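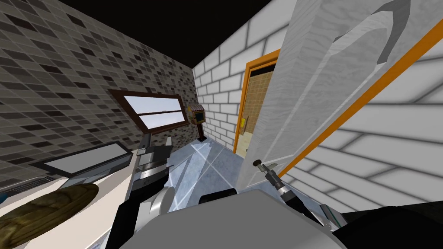
Topic: Moisture in a bathroom with one window, fan or no fan?
Board: Home and Repairs, Timstead and area

tilla_k
I rent out the upper flat of my house near Trastusdale. The tenant complains of damp air after every shower. There is no fan, only the window. I got a quote of 425 for a Clanano fan with a humidity sensor, fitting included. Is it worth the money, or should I first ask the tenant to open the window more?

oldpipes
Fan. People do not open windows in January, and you cannot make them.

marrow66
I disagree a little. We lived without a fan for many years and had no mold. Two times a day we opened everything wide, 10 minutes, then closed. A window left half open all day only cools the walls.

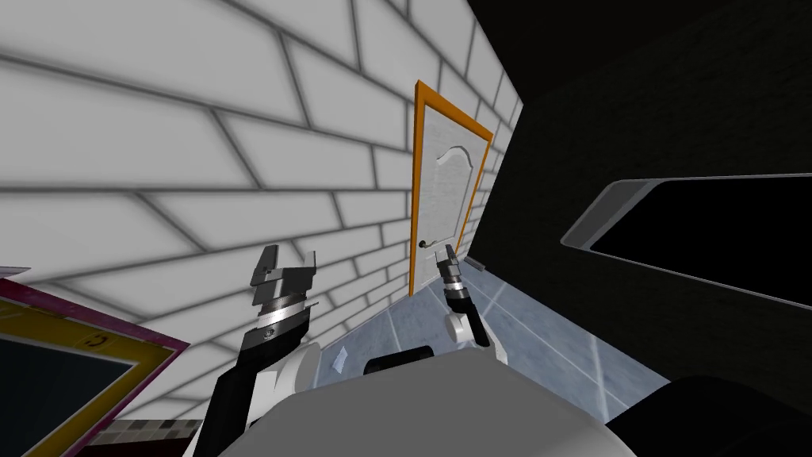
tilla_k
The air has to come in from somewhere, this I understand now. My fitter asked how big the gap is under the door, and I had never looked. All the doors in my house close very tight. For the style I am thinking of something like the white one with the orange frame and the arched panel, but with a grille low down or a shorter bottom edge. Would a fan work at all if the door stays as it is?

oldpipes
It will turn and make noise, but it will move very little air. Cut the door first. It is one hour of work.

brinecup
Before you cut anything, check that the fan will blow outside and not into the attic. In my last place in Arango it went to the attic, and the roof boards turned black.

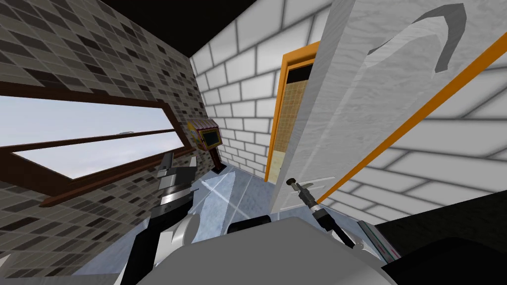

Window with a rail across the pane and a small latch on it.

marrow66
Please also look at the grout and the seal near any window. Water sits on the sill and goes behind the tiles. A fan does not repair this. I would spend the 425 there.

oldpipes
With respect, new grout will not dry the air. These are two different problems.

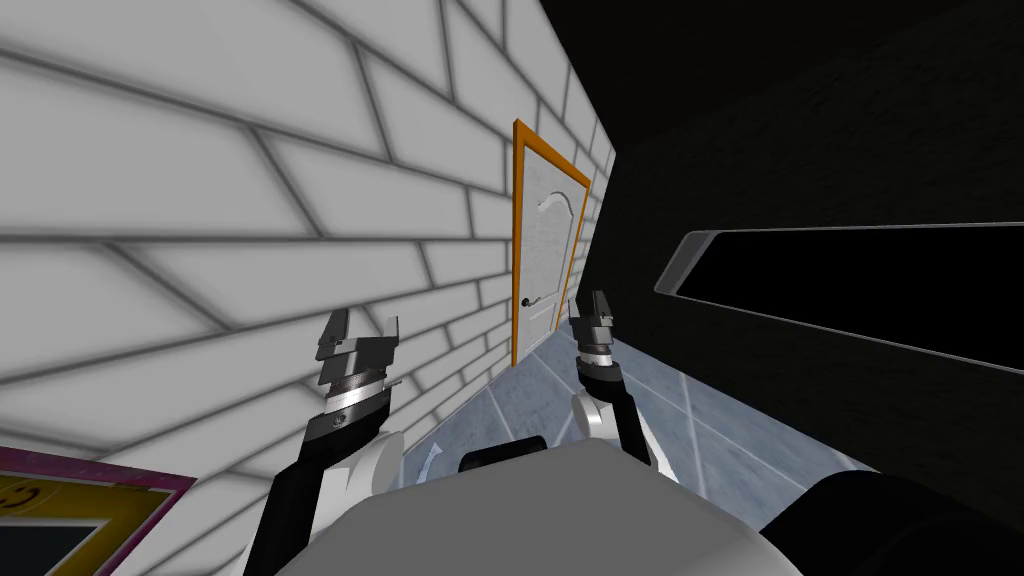 tilla_k
So my plan is this: shorten the door, buy a cheap humidity meter, and watch the numbers until the end of June. If they stay high, I will order the fan. The tenant agrees — she only asks that it is not loud at night.

brinecup
Ask for the noise level in writing, then. And put the meter away from the shower, or you will measure only steam.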